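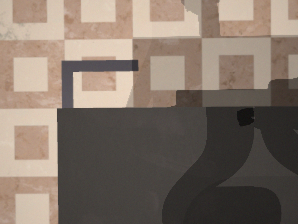 Cream and tan wall tiles in a checkerboard pattern.

Grinus Hand-Crank Pasta Roller

Fresh pasta at home sounds like a whole-Saturday project, and then you try it with a good roller and find yourself cutting tagliatelle after work! The Grinus is the one we keep going back to in our own kitchens. It clamps to the counter, it turns smoothly, and it rolls a sheet so thin you can read a recipe through it (we've tried).

The dial has nine thickness settings. Start at 1, fold the dough over on itself a few times until it feels silky, then work your way up. We stop at 6 for fettuccine and go up to 8 for ravioli, since the filling shows through nicely and the edges don't turn chewy. Setting 9 is very thin indeed, and we mostly save it for crackers.

What comes in the box

Roller body with clamp
Removable crank handle
Double cutter for fettuccine and spaghetti
Cleaning brush
Recipe booklet, including the Flavside egg dough

Our favorite dough

The Flavside dough feeds 4 hungry people, or two with enough left over for lunch boxes. You need 4 eggs, 400 grams of flour and a pinch of salt. Knead it until it springs back when you poke it, wrap it up and let it rest for 20 minutes. Don't skip the rest, even if everyone is standing around asking when dinner is. Cooked fresh, the ribbons only want a couple of minutes in the pot, so have your sauce ready first. 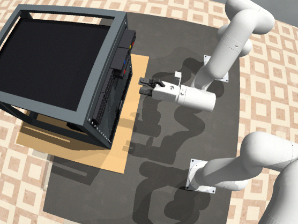
Cleaning and care

Never put the roller in water or the dishwasher. Let any bits of dough dry out, then brush them off and wipe the outside with a soft cloth. If the crank gets stiff, a drop of food-safe mineral oil at each end of the rollers does the trick.

Goes well with

Trikness drying rack: folds flat, holds a full batch of spaghetti
Tang ravioli stamp: square, with a crinkled edge
Trikness bench scraper

Delivery and returns

We have over 1,000 rollers in stock in January, in red, black and plain steel. Orders placed before 2 p.m. go out the same day. Unused rollers can be returned in their original box within 20 days.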